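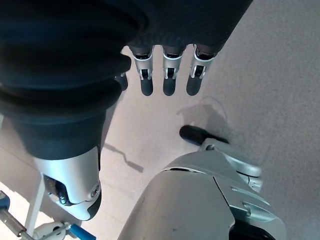 ## Monday – hand clearance and sleeve checks, session notes

Started at 8:40 with Natsumi on the pendant. The goal for the day was to get the parking and clearance rules out of our heads and into something the other bench can follow. We have been carrying them around as habits since the Sequeira job, and Itsuki asked me a perfectly fair question last week (how close is too close when the hand is over the body?) and got three different answers from three of us. So, time to write it down, and I was really looking forward to this one!

### What we already had

The risk assessment says "keep the hand clear of the robot's own body during idle." Fine, but clear by how much? Tetsuya's old sheet says 40 mm, fingertip to nearest panel. The startup script uses 40 degrees as the wrist limit in the park pose. Same number, different units, and I am now fairly sure that is how the mix-up got started. Itsuki had read the sheet and thought the wrist limit was the clearance.

Rule 1, agreed before coffee: no bare numbers on any sheet. Unit every time, and what it's measured from and to. I went back through the binder and marked up every page that breaks this. It was more pages than I'd like.

### Clearance

We jogged the hand through the park approach at slow speed and stopped at each waypoint to measure. Used the plastic feeler blocks, not the steel ones (Shigeru's request after the scratch on the Tunetti unit, and he's right).

- Fingertips pointing down over the housing: 40 mm minimum, measured from the lowest rubber pad. Lowest, not middle. I wrote "middle finger" in my first draft and Natsumi caught it. With the fingers spread it isn't always the middle one that hangs lowest.
- Any handle or bracket that sticks out counts as body. Measure from the end of the handle, not from the panel behind it. This was the big find of the day for me – the collision model has the panels drawn beautifully and the handle as a stubby little block, so the planner thinks it has space it hasn't got.
- Forearm sleeve counts as part of the hand when it's bent. It bulges on the outside of the curve and the model has it as a straight tube.

Natsumi is going to redraw the handle and pad the sleeve. Until then the planner gets a blanket margin and we live with the slower approach.

### Sleeve inspection

I've wanted a proper routine for this for ages. The folds hide everything. A small tear on the inside of a bend will sit there for weeks if you only ever look at the arm when it's straight.

What we settled on:

1. Drives off, lock on, key in your own pocket.
2. Look at the sleeve in the bent pose first, then straighten and look again.
3. Run a gloved finger along each fold. Feel for grit as well as tears.
4. Check the narrow end. It gets the most flexing and it's the easiest to skip.
5. Write the result in the sleeve log, including "nothing found." A blank line tells us nothing later.

Tetsuya wanted a fixed replacement interval. I'd go by condition for now, with an entry every 2 weeks, and see what the log looks like before we put a lifetime on it. We left it there. He may well win this one.

### Floor and surroundings

Short section but it caused the longest discussion. Should rods, stands and clamps near the base be allowed during a powered session? My first instinct was a flat no, but the calibration stand has to go somewhere. Where we ended up:

- If it's on the setup sheet, it can stay. If it isn't, it goes out before drives on.
- Anything clamped gets a tug test by the person who will be running the arm, even if someone else clamped it.
- The carpet edge is a trip line. Pendant operator stands fully on one side or the other, never straddling it.

The Clerkatside people tape a walking line on their floor and I liked that a lot when I was over there. Want to try it. Haruto has tape.

### Pads and screws

Finger pads: wipe before each session, dry cloth, no solvent until we hear back from the supplier. Pivots: look only, no oil. I know it's tempting.

Screws on the housings: paint mark across head and panel, so a turned screw shows at a glance. Some 711 screws on the full parts list if you include the covers, and obviously we aren't marking all of them. Shigeru will pick the ones that carry load or hold a cover over moving parts, and I'll add those to the drawing.

### Still open

- Does the 40 mm hold at full speed, or only for slow jogging? I only measured static. Needs a stopping distance test before the number goes into anything official.
- Park pose wrist limit: keep 40 degrees or bring it in? Ask Tetsuya where it came from.
- Fliltberg sheet template has a nice box for "measured from / measured to." Ask if we can borrow the layout.
- Open access holes on arm segments: cover whenever we're working above them with loose hardware. Everybody agreed on this and I still forgot to put it in the draft. Adding it under floor and surroundings for now.

Draft goes to Itsuki first. He hasn't had years to get used to our shortcuts, so if he can park the arm using the sheet alone, with me sitting on my hands and saying nothing, then it goes in the binder. Really pleased with how much we got through. Packed up at 4:15, drives locked, key back on the hook.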